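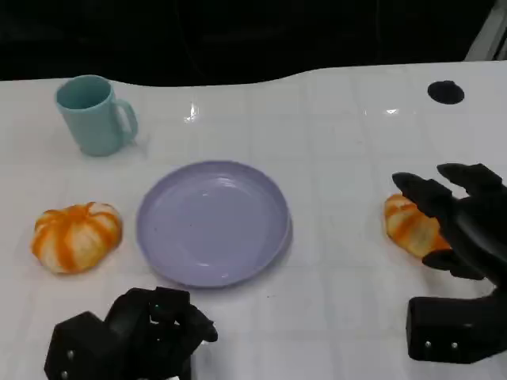
From: list member, Astisport
To: hands-and-cells list
Date: Tue 27 February
Subject: Re: Right hand drifts open after a few hours on the bench cell

On the list, someone at Daltov wrote:

> We have a two-handed bench cell much like the one you described in
> November. Black multi-finger hands, white tiled top, plate in the
> middle, light plastic objects either side. The left hand is fine. The
> right hand closes properly first thing, but by the afternoon the upper
> fingers stop short and the object rolls out of the grasp. Homing it
> again cures it for a while. We have swapped the hand controller and it
> made no difference. Before I send the whole hand away, is there
> anything you would check first? Also, how often do you do the wrist
> screws?

We had the same thing on ours, and in our case it was the wrist and not the fingers. I would leave the hand on the arm until you have been through the following.

Start with the two screws on the lower face of the wrist housing. On our hands they work loose slowly, and the housing can shift a little without looking any different. The fingers then meet the object at a slightly different angle from the one you taught, and the controller reads the early contact as a finished grasp. Power off, support the hand from underneath, take both screws out, clean the threads and put them back with a small amount of medium threadlock. Tighten them in turns, a little on each. If you do one fully and then the other, the housing sits skewed and you will be back where you started.

While the screws are out, look at the cable where it enters the housing. Ours had a flat spot where it had been pinched. It still worked, but the readings from one finger jumped whenever the wrist turned inwards. We replaced the cable and rerouted it with more slack.

Then home both hands with nothing near them. After that I run a set of 30 closes on each hand, with the same object in the same place, and write down any where a finger stops short. We use the small toy pumpkins for this. They are squat and ribbed, and one lying on its side is a fair test because the upper finger has to come over the top while the thumb presses low on the other side. If the wrist is out, that is the grasp that fails first. A plain mug will often pass when the pumpkin does not, so I would not rely on the mug alone.

Leave the other hand parked near the plate with the fingers curled during the test. We used to park it open, and it got knocked twice when somebody ran the wrong program.

On how often: we check the wrist screws every 27 working days, which is simply how our rota falls. Mudaliar, who supplied our top and the arm mounts, suggested doing it with the monthly clean and I see no harm in that either. Put a paint mark across each screw head and the housing so you can see movement without a driver in your hand.

One thing that did waste our time. The top is glossy, and under the overhead lights the head camera picked up small bright spots beyond the plate. Our object finder (the Deltus one, older release) sometimes took these for edges and moved the grasp point. It looked just like a mechanical fault from the logs. We turned the lights down and redid the exposure setting, and the false edges went. If your trouble gets worse at a particular time of day, check for this before buying parts. Wipe the top as well – crumbs and specks near the plate can cause the same trouble.

If you do all that and the fingers still stop short when the hand is warm, then I would suspect the finger drives and send it in. Note which finger stops first and at what position, as the repair people will ask.

Could you post the homing values from the morning and the afternoon? I can put ours next to them.

Astisport bench cell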